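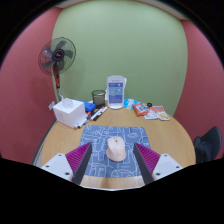 Pre-show safety inspection: Iltomard live at Darnier Hall
Checklist with comments
Inspection date: 2 June 2025
Inspected by: Kai Haberkorn, for Fernach Concerts
Staging and rigging contractor: Pandey
Licensed capacity: 2,000 standing

Marks used: OK, FIX (must be done before doors), WATCH (acceptable, check again during the show), N/A.

1. Entrances and exits

1.1 Exit doors open fully from the inside without a key - OK
1.2 Exit signs lit - FIX
The sign over the side door by the coat check is out. House electrician has the part. The door itself works fine.
1.3 Exit routes clear on the outside - FIX
A delivery pallet is parked against the rear gate. The gate opens but only part way. The bar manager has been told and will move it before sound check.
1.4 Accessible route from the front doors to the viewing platform - OK
The ramp has new grip tape. The rope line needs to stay on the street side of it or the turn gets too tight for a power chair.
1.5 Queue barriers - WATCH
The plan shows the line turning the corner toward the parking lot. At the last Iltomard show the fans went the other way, toward the stage door, and had to be moved. Put a steward on that corner early.

2. Stage

2.1 Deck level and locked - OK
2.2 Front and side edges marked with white tape - FIX
Front is done. Stage left side is bare from the steps to the speaker stack. The dancers come off that side in the dark between the second and third songs.
2.3 Steps and handrails - OK
Stage right handrail was loose on arrival. Pandey's crew tightened it and I checked it after.
2.4 Drum riser brakes on - OK
2.5 Trip hazards - WATCH
Keyboard cables cross the walkway behind the riser. They are under matting now. The matting curls at one end and should be taped again after sound check.
2.6 Drinks kept off the stage floor - WATCH
Water bottles with caps only. The singer's team asked for open cups on the riser and I said no.

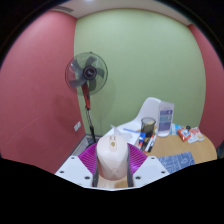 Small room with a pale green back wall.

3. Rigging and lighting

3.1 Load sheet on site and signed - OK
3.2 Safety bonds on all hung fixtures - OK
One wash light on the back truss had its bond clipped to the cable and not to the bar. Corrected while I was there. I would like the lighting crew to walk the back truss again on their own, as it was the last one hung and it was hung in a hurry.
3.3 Video screen frame - OK
3.4 Strobe warning posted at the doors - FIX
The signs are printed and sitting in the box office. They need to be up at the front doors and at the platform entrance.
3.5 Haze machine position - WATCH
Keep it off the smoke detector side of the stage. The hall can isolate that zone, but only if its own fire watch is in place, so nobody turns on haze until the duty manager confirms on the radio.

4. Pyrotechnics and flame

4.1 Pyrotechnics - N/A
The tour dropped the sparks for indoor dates. The cue is still in the paperwork we were sent. Please strike it so the licensing officer does not ask again.
4.2 Extinguishers in date and on their hooks - OK
4.3 Fabric backdrop fire certificate - FIX
The certificate covers the old backdrop. The new one with the album art arrived with no papers. Either the certificate comes through by email today or the old backdrop goes up.

5. Audience area

5.1 Front barrier pinned and braced - OK
Pushed it hard in several places and it did not move. The gap at the camera position is covered.
5.2 Pit clear for security - FIX
Two road cases are stored in the pit at stage left. They have to go. Security needs to run the full width.
5.3 Free water at the front - OK
5.4 Sound levels and ear plugs - OK
Plugs are free at both bars. The merchandise desk wants a box too.
5.5 Meet and greet line - WATCH
Ticket holders for this get in 30 minutes before general doors. Last time they were sent straight across the floor while the lasers were being focused. Hold them in the lobby until the stage manager clears it.
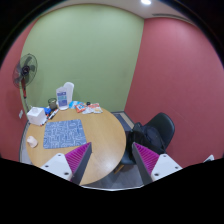
The same goes for anyone with a guest pass. A guest pass gets people into the lobby bar and the balcony, and it does not get them onto the floor during focus.

6. Backstage

6.1 Corridors clear - OK
Catering has moved its rolling racks into the kitchen passage.
6.2 Dressing room heaters and hair tools - WATCH
Wardrobe runs a steamer, and hair and makeup have their own irons. Keep them on separate circuits. The circuit list is on the back of the production office door.
6.3 Extension cords - FIX
One has a split jacket near the plug. I tagged it and took it out of use. Replace it, do not tape it.
6.4 First aid room - OK
Medics arrive at load-in end and stay until the bus leaves.
6.5 Stage door list - WATCH
The list I saw was from the August date, with names of people who are no longer with the tour. A new one is due from the tour manager.

7. Communications

7.1 Radios charged, channel list handed out - OK
Security moves to channel 4 once doors open.
7.2 Show stop procedure agreed - OK
Talked through with the tour manager and the monitor engineer. The singer has a hand signal and the engineer will cut the track. House lights come up first, then the announcement.
7.3 Weather plan for the queue - OK

Result: doors may open when all FIX items are closed and initialed. Call me on the radio for the backdrop and the pit, as I want to see those two myself. The rest can be signed by the duty manager.

K. Haberkorn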